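Cuaderno de taller, pinza manual. Diciembre, 16:20

Fallo: la pinza no registra el cierre en parte de las tomas. La apertura se queda clavada en el último valor bueno mientras las mordazas siguen moviéndose. El vídeo sale bien, los dedos cierran y el canal de apertura es una línea plana. De 69 tomas revisadas en la tarea de recoger la mesa, 8 tienen el defecto. Adom las ha pasado a la carpeta de descartes, sin borrar nada.

Primera sospecha: los dedos azules mal asentados. Apretados los tornillos de las dos mordazas y repetida la prueba en vacío. Sin cambios.
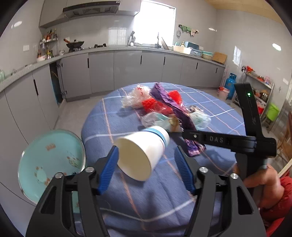
Marijke Lambrechts, mantenimiento de equipos

Tarea de la mesa con mantel de cuadros, vaso de papel volcado entre las mordazas y el montón de bolsas detrás. El piloto verde del mango está encendido, y en las tomas malas también, así que no sirve para detectar esto. El piloto indica alimentación y nada más. Lo apunto porque Poonam y yo lo dábamos por bueno como señal de que todo grababa.

Segunda prueba: mover el cable del sensor a mano con la pinza quieta. Con el cable doblado hacia el mango la lectura se congela 3 segundos, más o menos, y vuelve con un salto. Repetido con otro cable, no pasa. Cable viejo marcado con cinta y apartado.

Lo que no me cuadra: dos de las tomas malas son con la pinza casi horizontal y ahí el cable apenas dobla. Puede que el conector también tenga holgura. Wolfram lo mira con lupa cuando termine con el banco de Varano.

Mientras tanto:
- abrir y cerrar del todo antes de cada toma y mirar la curva en pantalla
- si hay tramo plano con los dedos en movimiento, parar y avisar
- no tirar del cable para desenchufar

Pendiente: pedir 3 cables de repuesto y preguntarle a Mamta si el programa puede dar un aviso cuando la lectura se repite idéntica demasiado rato.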